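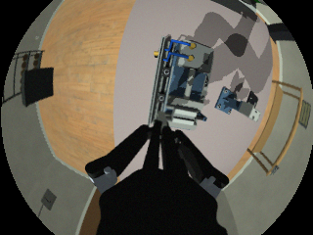 Diário da Direção do Arquivo de Rillville
25 de setembro de 2025 – Redação do Arquivo
Imprimir | Enviar por e-mail
Tempo de leitura: 2 minutos

Retomou-se pela manhã a conferência do fundo Vlček, interrompida desde junho por falta de pessoal. Foram abertas 31 caixas da série de correspondência comercial, todas provenientes da antiga sede da rua do Moinho. O estado geral é aceitável, com exceção de dois maços que apresentam manchas de umidade antiga e que seguiram para a sala de higienização.

O inventário herdado indica 983 cartas para esta série. A numeração a lápis, contudo, salta em vários pontos, e há folhas anexas registradas ora como peça autônoma, ora como parte do documento principal. Decidiu-se manter a numeração original e anotar as divergências em coluna própria. O critério deverá constar da introdução do catálogo.

À tarde recebeu-se resposta da Wirkier quanto às caixas de papel neutro. O fornecedor confirma a entrega em 7 volumes, mas pede novo prazo para as pastas de formato maior – solicitação que esta Direção aceitou, com a ressalva de que as plantas cadastrais não podem continuar dobradas durante o inverno.

Consultou-se ainda o livro de entradas para esclarecer a origem dos recibos da casa Flillard. O lançamento é sucinto e nada diz sobre o doador. Fica a questão em aberto até que se examinem os copiadores de ofícios do mesmo período, guardados no segundo depósito.

O higrômetro do depósito principal voltou a marcar valores acima do recomendado ao fim do expediente. Solicitou-se vistoria do sistema de ventilação e determinou-se que a porta interna permaneça fechada.

Amanhã, prosseguimento da série a partir da caixa seguinte e redação do ofício sobre as estantes.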